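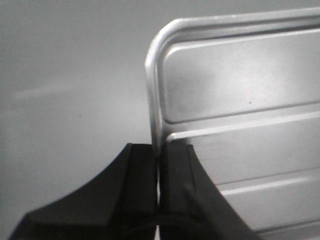
Four months in with the new arm on the tray line

Makis Raptis asked me to write something for the newsletter about how things are going at the Ruston shop, and I said yes before I remembered I'm a press operator and the last thing I wrote was a birthday card. So bear with me!

For anyone at Zernen or over in the office who hasn't been by, we make the ribbed metal trays for the Bassey order. They get pressed, the edge gets rolled, and then somebody has to pick each one up, turn it over, check the rim and set it in the rack. For years that somebody was me, or Lou, or whoever had drawn the short straw that shift. A full rack is 132 trays. By the end of a rack your thumbs know all about it.

Now the arm does the picking up. It takes a tray by the side edge, with one black finger on each side of the rim, and it squeezes them almost shut. I was sure it would leave marks. I'm still the one checking for marks, so I can tell you the answer is hardly ever, and when it does happen it's usually a tray that came off the roller a bit heavy on one side and would have gone in the rework bin anyway.

The bigger change for me is where I stand. I used to be at the end of the line with my back to everybody, and now I'm at the bench by the window with a lamp and a stack of trays to look over. I see more of the surface than I ever did when I was carrying them. Little specks, a crease that's not quite even, the corner where the rim bends around (that's the spot to watch). My wrists feel better too, and my wife says I've stopped complaining about jars.

It isn't all roses. The first weeks were slow, up to 35 stops in a shift, and every one meant walking over, clearing the tray and pressing the green button. We're down to 10 or so on a bad day. Lou misses the old pace and I get it – when you and a partner had a rhythm going, the time flew by, and there's not much rhythm in waiting on a machine. It's also quieter at that end, and I haven't decided if I like that.

People keep asking me about hours. Nobody on our crew has lost any. Two of us went through the Mostis course so we can adjust the grip and teach new positions ourselves, and that came with a bump in pay grade. There are still open spots for the next course in May. You don't need to be good with computers. I'm certainly not, and I got through it with a notebook and a lot of questions.

If you want to see it running, come by after first break and ask for me. Wear your safety glasses, stay behind the yellow line, and please don't wave at the arm. It won't wave back, and I've already tried.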